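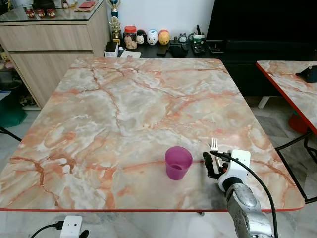
A magenta cup and a fork at the marble-pattern table.

Sorting the Ships: How the Vultport Archive Handles Pairing Tags
Interview by Abdul-Rahman Lamptey

Stefaniia Tkachuk maintains the pairing tags on the Stemach archive, which hosts fan fiction for the Vultport novels and the television series made from them. The job covers what fans call ship names: the combined or invented words used to label a couple. She took it over in November, after the previous tag editor moved to another fandom.

The first thing she did was export the full list. It held roughly 700 pairing tags, many of them different spellings of the same couple. "Cordero and Ulness had the most," Tkachuk said. "There was Cordness, Ulnero, Cordulness, and then each of those with a slash, with an ampersand, in lower case, and with 'endgame' added on the end."

On Stemach, a slash marks a romantic pairing and an ampersand marks a friendship. Writers don't always follow the rule, and the site never enforced it when a story was posted. Tkachuk had to read at least the summary of each affected story before she could merge its tag. Where the summary didn't settle the matter, she wrote to the author. Where the author didn't reply, she left the tag as it was.

"I don't guess," she said. "If somebody wrote them as friends and I file it under the slash, they get comments asking when the kiss is coming. That's unpleasant for the writer and it's my mistake."

The merge works by alias. One form is set as the main tag, and the other forms point to it. A reader who searches for Ulnero gets the same results as a reader who searches for Cordness. The author's own wording still shows on the story page, a condition she set before agreeing to do the work.

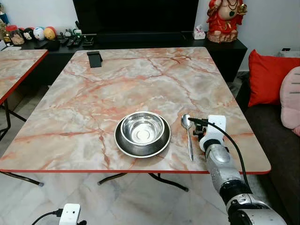
Choosing the main form caused more argument than the merging. Tkachuk's method was to take whichever form appeared on the largest number of separate authors' stories. Counting stories alone would have given the result to a single writer, who has posted 360 short pieces under Ulnero and nothing under any other name.

"She was very polite about it," Tkachuk said. "She said she'd been using Ulnero since the first book and she would go on using it. With the alias, that's fine. Her readers can still find her."

A poll was suggested on the message board and she declined to run one. Polls on the board are open to anyone with the link, and the last one, on favorite couples, was shared outside the site and drew votes from people who had no account. She regards the results as useless for tagging, though she doesn't object to them as entertainment. "You can rank your couples all day. I rank mine. It just can't decide what a search returns."

The harder cases come from the differences between the books and the show. Captain Ulness is one person in the novels. The show splits the part into an older and a younger sister, and gives the younger one most of the scenes with Cordero. A tag that reads Cordero/Ulness can therefore mean 3 different couples, depending on which version the writer had in mind.

Tkachuk's current answer is to add the source in parentheses. The book form stays plain, since it came first and has the most stories behind it. The show forms carry the sister's first name. Crossover stories that put the book captain beside both sisters get all of the tags.

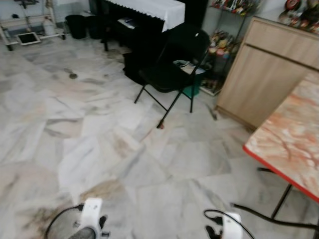

I asked whether the backstory question had been settled. Fans have argued for years over whether Cordero and Ulness met before the siege in the opening chapter. The text supports either reading. He recognizes her coat, and she uses a nickname that he hasn't given her.

"It's not my department, but it ends up in my department," she said. "People want 'met before the siege' as a tag, and other people want 'strangers at the siege' as a tag, and then someone wants a tag for stories that don't say. I approved the first two. A story that doesn't say doesn't need a tag for it."

Her own view is that they had met. She bases it on the nickname, and on a line in the second book where Cordero describes the harbor stairs at Vultport as they were before the wall went up. She concedes that he could have heard about the stairs from someone else.

The final season is expected to depart from the last novel, and there are rumors on the board that Cordero will survive it. Tkachuk has prepared for this by reserving a tag, hidden from public view, for stories that follow the show's ending. The existing tag for stories in which he lives is a fix-it tag, meaning that the writer has changed what happened. If the show keeps him alive, the same plot would no longer be a change for a viewer who hasn't read the books.

"I'd need to separate them by date, and I'd rather have it ready," she said. "Last time, with the sisters, we had nothing ready. I was a regular user then. Search was broken for 9 days."
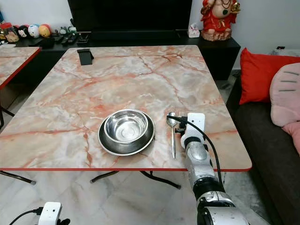

Asked what she would like writers to do differently, she named the tag field itself. It accepts free text and offers suggestions only after the fourth letter. Many users type the whole name and press enter before a suggestion appears, and the site creates a new tag each time the spelling is off. She has asked for suggestions to begin at the second letter. The request is open.

She also asked that users stop putting comments in the pairing field. Recent entries include "Cordness but sad," "Ulnero (sorry)" and "them again." Those belong in the additional tags, where they can say whatever the writer wants and don't touch the couple listings.

The profile pages are a separate matter and she doesn't handle them. She gets messages every week asking how to upload a profile picture. The option is under account settings, in the second tab, and the file has to be square.

Tag corrections can be sent through the form at the foot of any pairing page. Tkachuk reads them in the evening, usually after 9, and asks that each message cover one tag only.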